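Alteo Wendton Table, Pale Finish: Review After One Winter

Bought: direct from Alteo
Price paid: $700, delivery included
Used as: kitchen table, homework table, sewing table
Rating: 4 out of 5

I replaced a painted table that had been with us since our first apartment. The paint chipped every time a chair back touched it, and I was tired of touching it up. I wanted something light in color, with a top I could wipe down and forget about. The Wendton was the third table I looked at seriously. The other two were the Ashby, also from Alteo, and the Zostham, which I ruled out because the legs are set so far in that anyone sitting at the end has one between their knees.

The table came in February in two boxes. The top was wrapped well, with foam on all four corners, and had no damage. The legs were in the second box, along with the hardware and an instruction sheet that is mostly drawings. Assembly took me and my neighbor less than an hour. You can do most of it alone, but you need a second person to turn the table over. It is heavier than it looks, and I would not try to tip it up onto its legs by the edge.

One of the leg bolts did not want to start in its thread. I backed it out, cleaned the insert with an old toothbrush, and it went in fine the second time. Use the wrench they give you for the first few turns and your own for the rest. Theirs is too short.

The top is the reason to buy this table. The color is a soft blond that goes with almost anything, and the grain is fine and close, with long curves in it. I was worried it would look flat and yellow under our ceiling light, the way a lot of pale furniture does. It doesn't. In the morning, when the sun comes in low, parts of it look nearly cream.
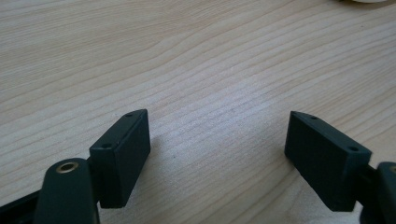 The finish is matte and a little dry to the touch when new. Water beads on it for a while and then starts to soak in, so you do need to wipe up. We have had one ring from a hot mug that took two days to fade. Tomato sauce and coffee came off with a damp cloth and a drop of dish soap. A blue ballpoint mark did not, and I can still find it if I look.

Scratches show less than I expected. I run a cutting wheel and a heavy iron on this table most weeks, with a mat under both, and I have dragged a sewing machine across it more than once without the mat. There are a few light marks, all of them running with the grain, and you only see them from the side.

The size is listed as seating six. Four adults are comfortable. Six is fine for a meal if nobody needs to set down a serving dish.

What I don't like: the edge. It is cut square with hardly any rounding, and if you rest your forearms on it for a long time you notice. My sister-in-law, Grethe Brøndum, has the Ashby, and its edge is much softer. The Ashby also costs more and comes only in a darker color, so I would still make the same choice.

The bolts need tightening after the first month. Mine had loosened enough that the table rocked when someone leaned on a corner. Five minutes with a wrench took care of it and it has been steady since.

Alteo sells a care oil for the top. I have not bought it. I wipe the table down every night, dry it with a towel, and keep a trivet out. I'll update this if the finish starts to wear through at my usual seat.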